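Session 2 — laying out small parts before you build

Okay, so last time we talked about reading the parts list, and I promised we'd get our hands on the Niven kit this week. Before you tip anything out of its bag, clear your bench and put a flat board down. I like a white one. Small gray pieces show up nicely on it, and the white ones at least throw a bit of a shadow if your lamp is off to one side!

I spread everything out in one layer and leave a strip free along the edge nearest me. That's where the next step's pieces go, in the order the Rarnar sheet wants them. 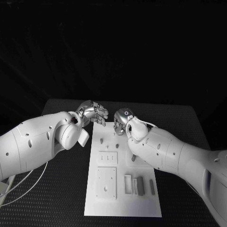
Then sort by shape first and color second. Lots of people go straight for color (I did too, for years) and end up with a big gray heap to pick through. With the Etent kits I make five groups, and anything I can't name goes in a corner by itself — don't force it into a pile.

For next time: lay out steps 2 to 6, check them against the sheet, and bring me a note of whatever's missing. Spares are in the Nurkulis drawer by the door. Please close it after you!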